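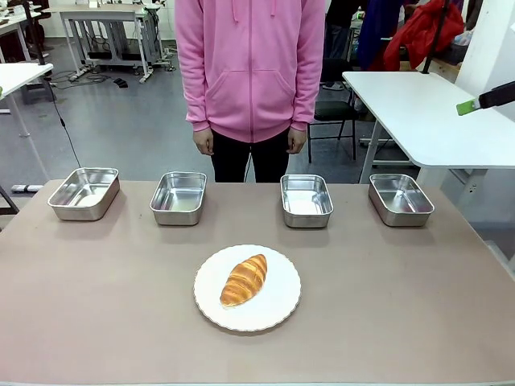
When the gripper did not let go

Sayaka Aoki has worked with the robot arms at Zusine for two years, and she remembers the fault in December very well. It was close to 4 in the afternoon. The task was simple: take a croissant from a plate and put it in a steel tray.

"The arm went to the tray and stopped there," she says. "The screen told us that the gripper was open. It was closed."

The software then started the next cycle with the pastry still held. The fingers pushed down on the edge of the plate, and the plate broke. One piece flew past a colleague who was standing at the table.

She was not hurt, but Aoki stopped all work for the evening. "I pressed the red button too late. I was looking at the screen and I believed it."

Together with Ximeng Long she read the logs of 364 cycles. In 132 of them the open signal came before the fingers had moved. Long found that a position sensor had become loose in its holder, and that the program waited only 500 milliseconds before it trusted the signal.

"A loose sensor can happen to anyone," Long says. "The waiting time was my decision, and I did not test it enough."

Now the arm must confirm the position two times before it leaves the tray — if the answers are different, it stops. People stay behind a line on the floor while it moves.

Aoki would still like a second stop button on the far side of the table. She has asked for it, and the order is with the purchasing office.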